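Preparing Packaging Artwork for Submission

Suppliers to the Brustumport packaging program must submit carton artwork in the form set out on this page. Files that do not comply will be returned without review.

Step 1. Download the current dieline from Fundport. Do not redraw it or alter the fold lines.

Step 2. Place the artwork on its own layer and extend all colour three millimetres past the cut line.

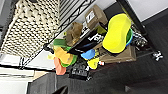
Issue 16

Step 3. Convert all type to outlines. Body text on recycled board should be no smaller than six point, as fine strokes fill in on uncoated fibre.

Step 4. Set total ink coverage to 200 per cent or less. The Zullora board grade is grey in tone and darkens most colours, so a printed proof is required for runs over 4,000 units.

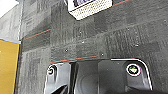 Carpet tiles, dark grey.

Step 5. Mark glue areas clearly and keep them free of ink and varnish. Metallic foil and plastic lamination are not accepted under the November guidelines.

Step 6. Export as a PDF and name the file with the supplier code, the product code and the version number. Quote form 919 in the covering message.

Proofs are checked by the Acheampong studio. Approved artwork is locked, and any later change must be lodged as a new version.

Last updated Apr 4, 2019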